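03/06/2018

Dye shed, second vat of madder. I had hoped to write this up sooner, but Maëlys came by with plum cake and we got to talking, as we do! The wool from the February batch has dried to a lovely soft brick color, a good deal warmer than the swatch I pinned up at Buvcombe (I still can't say whether it was the chalk or the longer soak). Today I weighed out 428 grams of root, ground it a little coarser, and kept the pot under the simmer for 90 minutes, stirring whenever I remembered.

Oranuch, if you read this before I see you, please don't rinse the two skeins on the left rail yet. I'd like them to sit overnight and cool right down in their own time. Mayuree wants a strip of each for her sample book, so cut hers from the tail end.

Still to do: alum is low, and the old bags want sorting before the next fleece comes in.
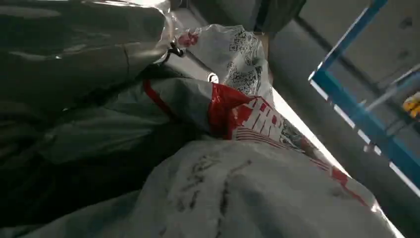 Photo: Pornthip Suwannarat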